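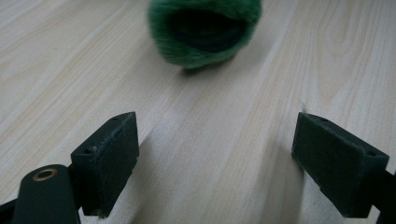 Our group began this project with a fairly simple question, which was whether the small soft things that pile up on a desk at home could be given a proper place without buying a single new piece of furniture. We had looked through the craft boxes at Rukevham and found far more felt and fluff than we expected, so we decided to stay with soft items only and leave the pens and scissors to the Jiltier group. The fuzzy green piece on the pale wooden tabletop was a favourite of ours from the start, partly for its lovely bright colour and partly for the dark hollow in the middle, which made us wonder how many of our things were really little containers in disguise.

We sorted over 100 items during September, working mostly in the late afternoon when the room was quiet, and wrote each one down on a card with its colour, its feel and where we thought it ought to live. Of these, 78 went into the first drawer and 29 into the second – the rest were argued over for quite a while and ended up in the Multurum tray, a shallow thing we had made ourselves out of card the year before.

The drawers worked well for anything that could be squashed a little. Fluffy pieces were harder, as they cling to one another and come out in a clump when you only want one. If we did it again we would line the drawers with plain paper and begin with the fluffy things, while everyone was still fresh and patient.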